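Last updated May 10, 2024

# Lavero bench kit: the questions I keep getting

I'm Gumaro Manríquez, and I look after the Lavero kit at Drukadel. If you write in before buying, I'm probably the one who answers, so I've put the usual questions in one place. Got one that isn't on the page? Send it over and I'll add it!

### What do I get for my money?

The gripper mounting plate, two sets of finger pads, the wrist camera bracket, the cable clips, our software on a license that doesn't expire, and a two-hour setup call with me or Cirilo Quintero. The arm is yours to bring. We don't sell arms, and I'd rather not guess at what a dealer will charge you for one.

### So how much is it?

$2000 for the full kit. Spare finger pads are $29 a set, and you'll want a spare set in the drawer. Shipping inside the US is included. Outside the US I have to quote it, so tell me the country in your first email and we'll save a round trip.

### Will it fit my arm?

If your arm has a standard round tool flange, almost certainly. Send me a photo of the flange with a ruler next to it and I'll tell you the same day (well, the same working day). Two people have mailed me a drawing of the wrong end of the arm, so please, the end the gripper goes on.

### How big does my table need to be?

Bigger than you think. The arm's own reach matters, but so does the spot where you'll put things down, and then there's the elbow, which swings out farther back than folks expect. I tell people to leave clear room on every side they can, and to keep monitors and coffee well out of reach. A second table pushed up against the first works great for keyboards and power supplies.

### Do I need the wrist camera and the overhead one?

You can start with one. The wrist view is the one I'd keep if you made me choose, especially for small parts, where you want to know how the fingers line up with the thing you're after. A fixed camera earns its place once you're moving stuff from one side of the table to the other. The bracket for the wrist comes in the box, and the fixed one is a $70 add-on.

### Can it handle glass or clear plastic?

It can grip it. Finding it is the harder job! Clear objects pick up whatever is behind them, so the camera gets confused. A plain matte surface underneath helps, and so does soft, even light. If clear parts are most of your work, book a trial before you spend anything.

### What's a trial?

You ship me your parts and I run them on our bench at the Zamudio shop, then send you my notes and tell you whether I'd buy the kit in your shoes. It's free if your box is small enough for one person to carry. I did skip a few weeks in December because we were moving benches, but trials are open again.

### What sort of work do you try on the bench?

Small molded pieces, kitchen stuff, blocks, sponges, anything light with a shape the fingers can get hold of.
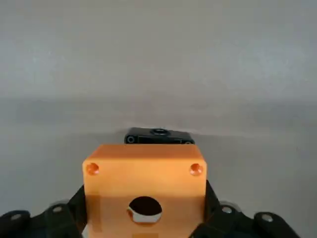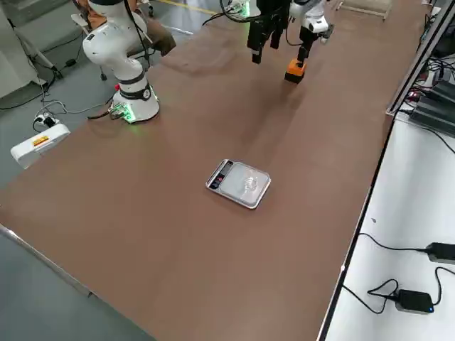
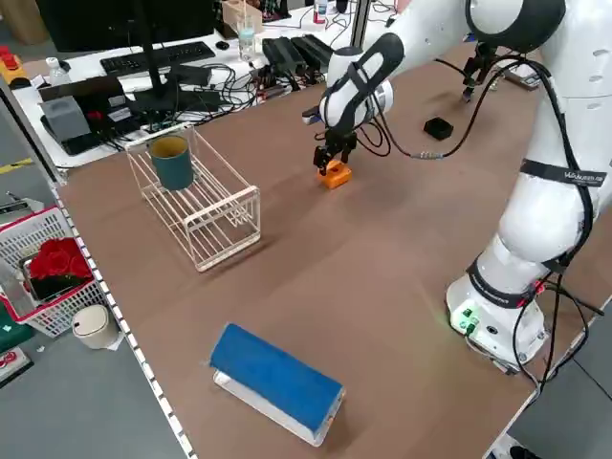

### What do people who own one say?

Wenceslao Maldonado wrote to me that the setup call was worth more to him than the printed guide, that the guide skips over how to route the cables past the elbow, and that he wore through his first finger pads sooner than he'd hoped. He'd still buy it again, he said, though he wants the pads sold in bigger packs. Fair enough on the pads. I've asked Umex, who mold them for us, for a price on a bigger pack, and the cable page of the guide is being rewritten now.

### Can I return it?

Yes, as long as the plate hasn't been drilled. Email me first so I can send the label, and put the little bag of screws back in the box.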